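Comment choisit-on la main d'un robot ?

À l'atelier Vamen, on compare des pinces. Une pince, c'est la main du robot : souvent deux doigts, qui s'ouvrent et se ferment. Pour savoir laquelle choisir, on leur donne les mêmes objets à saisir – un disque plat, une râpe de cuisine, des boîtes de conserve. Chaque pince a droit à 13 essais par objet.
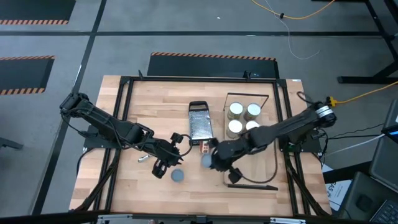
Lakatby demande pourquoi on ne fabrique pas tout simplement une main à cinq doigts, comme la nôtre.

On peut le faire. Mais chaque doigt ajoute des moteurs, des câbles et des pannes possibles. Pour beaucoup de travaux, deux doigts suffisent.

Un objet plat est difficile à prendre, car les doigts ne peuvent pas passer dessous. Une boîte ronde peut rouler ou glisser. Le robot a aussi besoin de caméras pour savoir où aller. On les place à plusieurs endroits : si un bras cache un objet à l'une, l'autre le voit peut-être encore.

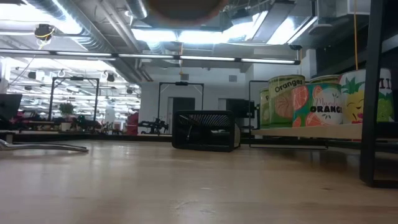

Des boîtes de conserve alignées, vues par une caméra fixe.

À la fin, on compte les réussites de chaque pince et on recommence avec d'autres objets.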